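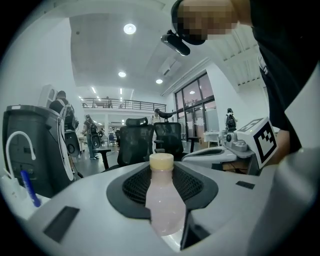

Clear bottle, pale yellow screw cap, pink inside.

Refill table news - January 14, 2018

Quick one this month, printer is waiting. The refill table at Fiore is staying put through spring. Same corner, same hours, new price sheet taped to the wall. Thanks to everyone who wrote in after the November notice, we got 532 replies and read them all (took a while).

What's changing. Hand soap and dish soap stay. Shampoo stays. Fabric softener is gone for now - Herora stopped selling the big drums and the small ones cost too much to be worth it. If you know another supplier please tell us soon.

Bring your own containers, clean and dry. Rinse twice, leave the cap off overnight. Old labels off if you can manage it, warm water and a little cooking oil does the trick. No glass at the table, we had 2 breakages before the holidays and the floor was slippery for days. Write what's in the bottle on the bottle. Lotion and conditioner look alike, ask anyone who has washed their hair with the wrong one.

Caps - we are short. Drop spare screw caps in the tub by the door, any color, any size. Pumps too, if the spring still works.

The Itness branch opens thier own table at 11 on the first market morning. Parking is bad, take the Brusesik bus and get off at the second stop after the bridge.

Still need two people for the late shift. Mostly wiping and pouring. Leave your name at at the desk.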